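Introduction to Service Robotics
Handout 4: Setting up and running a pick trial
Instructor: Akosua Yakubu. Lab supervisor: Necati Sezer.

Read this before your first lab slot. The written part is due March 26, 2024, and goes in the course folder under your team name. Teams stay as they were in October: Toprak, Wiva and Tellow.

1. What the trial is

One trial is one attempt by the arm to take one object and release it at the drop point. A run is a series of trials with the same object set and the same settings. If you change anything in between (grip force, approach height, the order of the objects), you have started a new run and it gets a new sheet.

The class log from last term holds 2,179 trials. A fair number of them could not be used in the report because the object name was missing or two people had called the same thing by different names. Use the names on the object list. If your object is not on the list, ask Aslı Kozan to add it before you start.

2. Roles

Each team needs an operator, a placer and a recorder. The operator stays at the controls with one hand near the stop button. The placer puts objects where the arm can reach them and takes them away again. The recorder fills in the sheet and does nothing else during a run.

The placer is the only person who reaches into the work area. Say "hand in" before you reach and "hand out" when you are clear. The operator repeats it back. The arm does not move between those two calls.

3. Presenting the object

Bottles are harder than boxes. The surface is curved, the label may be slick, and the fingers can close on the shoulder of the bottle and push it away. For the first set, place the bottle upright. For the second set, lay it down or lean it at an angle, and write the angle on the sheet as small, medium or large.

Wrapped goods have their own trouble. Clear film reflects the ceiling lights, and the depth reading over it can jump from one reading to the next. Note it on the sheet if film is in view of the wrist camera, even when the film is not on the object you are picking.

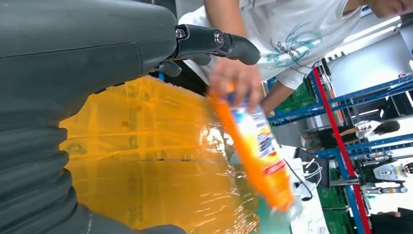
Figure 1. Wrist camera view: an orange bottle held at a tilt below the fingertips, with film-wrapped boxes behind it.

Look at Figure 1 and decide what you would write in the "background" column. Both the wrap and its highlights matter for the depth reading. The shelving is far enough back that most teams leave it out – that is fine, as long as you do the same on every sheet.

Motion blur is a separate column. Mark it when the hand or the object is smeared in the image you save. Do not throw the image away.

4. Grip settings

Start every run at setting 300 in the Grorine control panel. The highest setting allowed for student runs is 325. Settings above that need Necati in the room. Go up in small steps and only between runs.

Soft plastic bottles dent. A dented bottle behaves differently on the next trial, so swap it out and mark the swap on the sheet.

5. What to hand in

The trial sheets, in order, with the team name on each page.
A table of results by object, with successes, slips and missed grasps in separate columns.
One page on your most common failure. Include at least one saved wrist camera image and say which trial it belongs to.
Your saved images, named by run and trial number.

Randi Öberg from last year's class has agreed to let us post her report as a model. Her failure page is the part to look at. She picked one kind of slip and followed it through the whole run, and she left the other failures to the table.

6. Before you leave

Park the arm, then switch off the drive power. Put the objects back in their crates. Problems with the arm go to Ertuğrul Ağca by email, with the run number and the error text copied out in full.

Reading for next time: the chapter on contact and friction, first half only. Bring your sheets to class.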